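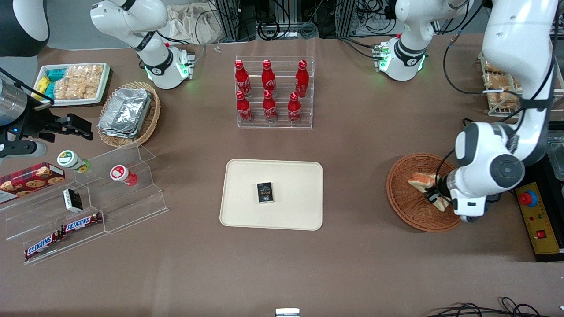

The snack table at Skumulside, with the sandwich basket and the bottle rack.

Snack corner news, 24 November 2024
By Szu-yu Chiang

Dear colleagues and neighbors,

As many of you have noticed, the snack corner on the ground floor of Skumulside has a new arrangement. I would like to explain how we keep it, so that each person who takes a turn at the table can do it in the same way.

The clear stand with steps is for small things only: chocolate bars, small boxes and the little jars. Please put the Snickers with the name facing up. Jars and cups should stand on their base when you finish your turn. They roll easily on the steps, and when one goes down it often takes its neighbor with it. The cookie box is too long for the stand, so it can stay beside it, at the right or at the left, as you like.

Sandwiches go in a wicker basket. I received two letters asking for a plastic box with a lid, and I understand the wish, but the basket is easier to reach into and we fill it in small amounts. The foil containers have their own basket. Please take one if you want to carry food upstairs, and do not use the sandwich basket for returning empty ones.

The Coca-Cola bottles have a rack, also clear. We bought it from Stelmakh together with the stand, and I am satisfied with both, although fingerprints show very much. A soft cloth with a little water is enough. Please do not use the strong spray from the kitchen cupboard.

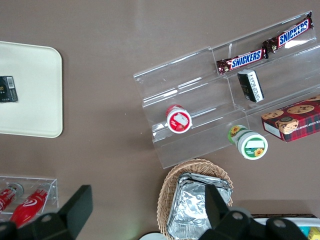
Where should I put a snack that I bring from home?
Closed packages can go on the light-colored tray, or on any free step of the stand. Write your name and the date on a small paper and put it under the package. Food without a wrapper should go to the kitchen on the second floor.

About money: in November we spent 80 dollars from the Flemex fund, and the price of one snack stays the same for the members of the Avero floor and for everyone else. The coin jar in the kitchen was missing 5 dollars last time I counted. If you took something and forgot, you can put the coins in any day, without a note.

I still look for one person to fill the table in the mornings. It takes little time. My mailbox is next to the stairs, and you can leave me a message there.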